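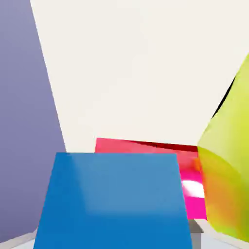 Bloque azul y, detrás, una pieza entre roja y rosa.

Cómo cambiar un interruptor de luz sencillo en casa

Buscar en el sitio Buscar

Última actualización: lunes, 13 de julio de 2026

Hay trabajos de electricidad que dan respeto, y está muy bien que lo den, pero cambiar un interruptor sencillo que ya no hace buen contacto es de los más agradecidos para empezar. Lo digo con cariño porque fue el primero que hice yo, en la cocina de la casa de Bineldale, con mi amiga Lowri Mathias sujetando la linterna y preguntándome cada dos minutos si estaba segura de lo que hacía (lo estaba, más o menos, y tardé una tarde entera en algo que ahora hago en un rato).

En esta página hablamos del interruptor que enciende y apaga una luz desde un único punto. Si la misma lámpara se maneja desde dos sitios, por ejemplo al principio y al final de un pasillo, lo que tienes en la pared son conmutadores y el conexionado es distinto. Y si al abrir la caja te encuentras cables con el aislante quebradizo, marcas de quemado o señales de humedad, vuelve a cerrar, deja el circuito cortado y llama a un electricista autorizado. Compruébalo también con él si en tu zona este tipo de trabajo está reservado a profesionales.

Lo que vas a necesitar

Un destornillador plano pequeño y otro de estrella, los dos aislados; un comprobador de tensión de dos puntas; un pelacables; una linterna, mejor si es frontal; y el interruptor nuevo, con una intensidad y una tensión nominales adecuadas para el circuito. Yo llevo siempre un rollito de cinta para marcar cables y el móvil para hacer una foto antes de soltar nada. ¡Esa foto me ha salvado más de una vez!

Antes de comprar el mecanismo, fíjate bien en la serie del que tienes. Los marcos y las teclas de una marca rara vez encajan en los mecanismos de otra, y a mí me tocó volver a la ferretería de Groveck con la tecla vieja en el bolsillo, porque de memoria todas las blancas me parecían iguales.

Paso 1. Corta la corriente y compruébalo

Ve al cuadro y baja el interruptor automático del circuito de alumbrado. Si no está rotulado o tienes la menor duda, baja el general, que no pasa nada por estar un rato sin nevera. Avisa a los demás de la casa y deja un papel pegado en el cuadro para que a nadie se le ocurra subirlo mientras tienes los dedos en la pared.

Prueba primero el comprobador en un punto que sepas que tiene tensión. Después, ya con el circuito cortado y la caja abierta, comprueba entre los conductores, y también entre cada uno de ellos y tierra si la hay. Vuelve por último al punto conocido para asegurarte de que el aparato sigue funcionando. Que la lámpara no se encienda no te sirve como prueba: puede estar fundida, o puede ser el propio interruptor averiado.

Paso 2. Quita la tecla y el marco

La tecla suele ir a presión. Mete la punta del destornillador plano por el borde, con una tirita de cinta en la pared para no marcar la pintura, y haz palanca con suavidad. Si se resiste, busca la muesca, que casi todas tienen una. Luego sale el marco y quedan a la vista los tornillos que sujetan el mecanismo a la caja. Aflójalos y tira del mecanismo hacia ti, despacio y sin tocar los bornes hasta haber comprobado la ausencia de tensión como te contaba en el paso anterior.

Paso 3. Marca y suelta los cables

En un interruptor sencillo encontrarás normalmente dos conductores: la fase que llega y el retorno que va a la lámpara. No te fíes demasiado de los colores en las casas antiguas. Haz la foto, pon un trocito de cinta en el cable que va al borne de entrada y suéltalos. Si encuentras más cables de los esperados, o un borne con dos hilos, apunta cuáles iban juntos antes de moverlos.

Mira también las puntas. Si el cobre está ennegrecido solo en el extremo, o muy mordido por el tornillo, corta lo justo y vuelve a pelar la longitud que indique el dorso del mecanismo nuevo.

Paso 4. Conecta el mecanismo nuevo

Lleva la fase al borne de entrada, que suele venir marcado con una L, y el retorno al de salida. Mete el cobre hasta el fondo, aprieta y da un tironcito a cada cable: no debe moverse nada, ni quedar cobre a la vista fuera del borne. El conductor de protección, si pasa por la caja, debe conservar su continuidad y su conexión.

Paso 5. Cierra y prueba

Pliega los cables con paciencia en el fondo de la caja, presenta el mecanismo, nivélalo y atorníllalo sin pillar ningún hilo. Coloca el marco y la tecla, sube el automático y prueba unas cuantas veces. Si salta la protección, o notas chisporroteo, olor o calor, corta otra vez y busca ayuda profesional antes de seguir usándolo.

Si la tecla te ha quedado al revés, casi siempre basta con sacar el mecanismo, con la corriente cortada otra vez, y girarlo media vuelta.

Orysia Koval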